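Flukcombe 단지 외부공간 관리회의 회의록 (7월)

시간: 오후 2시 시작
장소: 관리동 회의실
참석: Damián Xolalpa(조경), Etelka Dudás(시설, 기록), 입주자 대표 2명, Brorneo 포장 담당자
불참: Palacios 쪽, 서면 의견만 받음

1. 지난 회의 확인
- 수정 없이 통과. 스프링클러 타이머 건은 계속 보류.
- 우편함 도색 완료 보고. 색 관련 이의 없음

2. 진입로 갈림길 쪽 포장
- 잔자갈이 표면에 많이 흩어져 있고 오른쪽이 특히 낡았음. 대표 측, 유모차랑 자전거 다니기 불편하다는 민원 전달.
- Brorneo: 전면 재포장까진 필요 없다는 입장. 쓸어내고 낡은 부분만 덧씌우는 안 제시

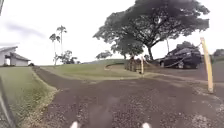 - Etelka: 덧씌우기만 하면 내년에 같은 얘기 또 나옴. 재포장 견적도 같이 달라고 요청. Brorneo 동의, 두 가지 안으로 다시 제출하기로.
- 견적 기준 면적 76제곱미터. 차도 쪽 곡선 구간은 포함 안함, 별도 협의
- 청소는 견적과 상관없이 먼저 진행. 송풍기 쓸 경우 오전 9시 이후로만. 잔디 쪽으로 자갈 불어내지 말것 (작년에 예초기 날 상함)
- 공사 중 통행: 한쪽씩 막는 걸로. 안내문은 Etelka가 작성

3. 잔디 경계
- 잔디와 아스팔트 만나는 데 흙이랑 마른 풀 띠가 생겨 있음. Damián, 가장자리 정리 한번 하고 흙 보충하면 된다고 함. 배수 문제는 아닌것 같다는 의견이나 비 온 뒤 한 번 더 보기로.
- 예초 높이는 지금 그대로 유지.
- 대표 1명, 야자수 마른 잎 정리 시기 문의. 다음 회의로 넘김

4. 큰 나무 아래 화단 (굽은 길 오른쪽)
- 멀칭은 되어 있으나 심은 게 듬성듬성함. 경사라 비 오면 멀칭이 길 쪽으로 내려올까 걱정된다는 의견 있었음. 연석이 있어서 당장은 괜찮다는 반론. 결론 못 냄.
- 식재 추가안: Bilness 묘목장 지피식물, 예산 상한 1,000유로. Damián은 2,000유로는 되어야 경사 전체를 덮는다고 함. 길게 논의
- 일단 1,000유로로 연석 가까운 아랫부분부터. 나머지는 가을에 다시 상정

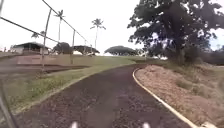 사진 2. 굽은 길과 흰색 연석, 오른쪽이 식재 대상 화단

- 나무 가지치기: Palacios 서면 의견은 겨울까지 대기. 이견없음, 그대로 하기로 함.
- 길 왼편 잔디 누런 부분은 물 주는 시간 늘려보고 안되면 덧파종. 씨앗은 창고에 남은 것 우선 사용

5. 기타
- 산책로 야간 조명 요청 들어옴. 자료 없어서 논의 못함, 대표 측이 민원 내용 정리해서 메일로 보낸다고 함
- 창고 열쇠 복사본 하나 더 필요. Etelka 처리

할 일
Brorneo: 견적 두 가지 안 (덧씌우기 / 재포장)
Damián: 가장자리 정리 일정, 묘목 주문서 초안
Etelka: 통행 안내문, 열쇠, 회의록 배포
대표 측: 조명 민원 정리

오후 3시 40분 종료. 다음 회의 날짜는 견적 들어오는 대로 메일 공지헙니다.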